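Laundry FAQ: folding, sorting and the stuff people keep asking me

By Shirley Bloxham

Do I need a folding board?
No. I bought one, the Sulham, used it 4 times and went back to my hands. It makes tidy T-shirts if all your T-shirts are the same size. Mine aren't.

Is it true you have to fold things straight out of the dryer?
For cotton shirts, yes, I'd do it within a few minutes. For terry and fleece I have never seen a difference. The pile hides creases. Anyone who says otherwise may be selling a steamer.

How do I fold anything with a gathered elastic waist?
Badly, at first. Pick it up, let it hang and give it one shake so the legs drop. Lay it on something flat, match the legs, and fold the waistband down last. Elastic won't lie flat however hard you press it, so stop pressing.

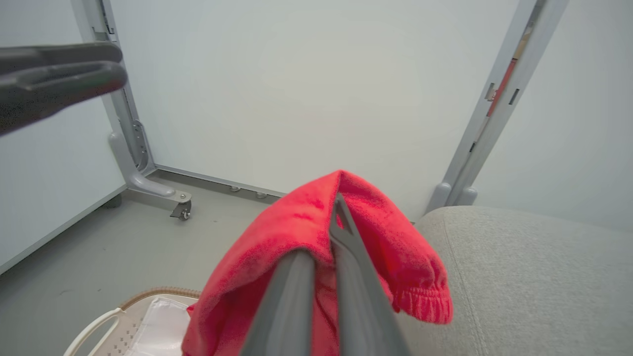 A sofa seat or an ottoman is fine for this if you don't have a table. The soft surface does make sharp folds harder – I don't think sharp folds matter on lounge shorts.

Will red things run?
Some will, some won't, and the label is no guide. Wash anything new and red by itself twice. I tried the Swati color-catching sheets and couldn't tell whether they caught anything that would have landed on my whites. I still sort.

Plastic basket or fabric hamper?
Plastic with holes in the sides. It wipes clean and lets air in. The Stomard hamper I tested looked nicer and smelled worse by August.

Does fabric softener make towels fluffier?
They feel softer and, in my house, dry you less well. I use half the detergent the cap suggests and skip the softener. Katora claims its wool balls last 800 loads. I gave up keeping a tally at 61, so I can't tell you if that's right.

Can I fold a whole basket in ten minutes?
I can't. If you don't count socks, maybe.

Last updated 24 June 2023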